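Havine Home Cinema Projector: Owner's Guide
Section 4: Setting up for your first film night

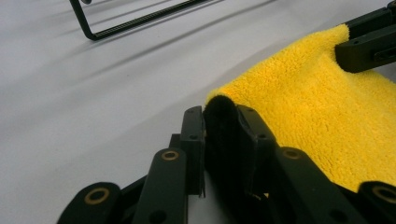

Page 14

Welcome to the part of the guide most people turn to first, and quite right too! By now you should have the projector out of its carton, the feet screwed in and the mains lead to hand. If you haven't got that far, Section 2 will see you through it, and there's no hurry at all. Set aside a good part of an afternoon for what follows, have a cup of tea nearby (though not on top of the projector, please), and choose a film you already know well. It is far easier to judge a picture when you remember how it looked the last time.

Choosing the film

We like something with a bit of everything in it: a bright outdoor stretch, a few faces in close-up, and at least one long dark passage. Old ghost stories are very good for this, and so are slow detective films where half the business takes place on a staircase at night. Cartoons are lovely to watch but they won't tell you much about shadows, so save those for afterwards.

4.1 Placing the projector

1. Stand the projector on a firm, level shelf or table, facing the wall or screen squarely. A little to the left or right can be corrected later, but you will get a sharper picture if you start off straight.

2. Leave 40 cm of clear space behind the projector and the same on either side. The warm air comes out at the left-hand vent, so don't push that side up against curtains or a stack of books.

3. Connect the mains lead, then the lead from your disc player or streaming box. Either of the two sockets marked FILM IN will do.

4. Press and hold the power button until the blue light stops blinking. The fan will sound rather eager for the first minute or so and then settle down.

CAUTION: Do not look into the lens while the lamp is lit, and please don't let children or curious pets do so either. If you need to check something at the front of the projector, switch it off first.

4.2 Getting the picture straight and sharp

5. Press MENU, choose Picture, then Test Card. A white grid will appear.

6. Turn the front feet until the bottom line of the grid is level. Do this slowly, one foot at a time, and step back now and then to have a look from your usual seat, which is after all where you'll be watching from.

7. Turn the focus ring until the small lettering in the middle of the grid is crisp. Then check the corners. If the middle is sharp and one corner is soft, the projector is probably not quite square to the wall, so go back to step 1 and nudge it round a touch.

8. Press BACK twice to leave the test card.

Note: The focus may drift slightly as the lamp warms through. We suggest doing step 7 once at the start and again after the opening titles.

4.3 Setting the picture for films

9. Choose Picture, then Mode. You will find four modes: Bright, Sport, Film and Late Film. For nearly everything in this section you want Film. Late Film is the same but gentler, and kind to tired eyes if you are starting a second feature at 11 in the evening.

10. Start your film and go to a dark scene. Pause it. Raise Black Level one step at a time until you can just make out the detail in a dark coat or the far end of a corridor, then stop. If the black turns to grey, you have gone one step too far.

11. Now go to a close-up of a face in daylight. Adjust Warmth until the skin looks natural to you. There is no correct answer for every room, and your walls and lamps all play their part.

12. Turn Smooth Motion off. It is helpful for football, but it can make a film look as though it was shot for the evening news, and most directors would rather it wasn't.

13. Choose Save, and give your settings a name. You can store several, so one for black-and-white films is well worth having.

4.4 Sound and voices

If the music is thundering away but you can't catch what anyone is saying, try Voices in the Sound menu before reaching for the volume. Two steps is usually plenty. Subtitles are set on your player and can't be changed from the projector, but if they fall off the bottom of the screen, set Picture Size to Whole Frame and they should come back.

CAUTION: After switching off, leave the projector plugged in until the fan has stopped. Moving it or pulling out the lead while the lamp is still hot will shorten the lamp's life.

The lamp should be checked after 1000 hours of viewing. A reminder will appear on screen when the time comes, and Section 7 explains what to do.

Guide text by Tirta Entili. Revised in May.
Continued on the next page: 4.5 Using a pull-down screen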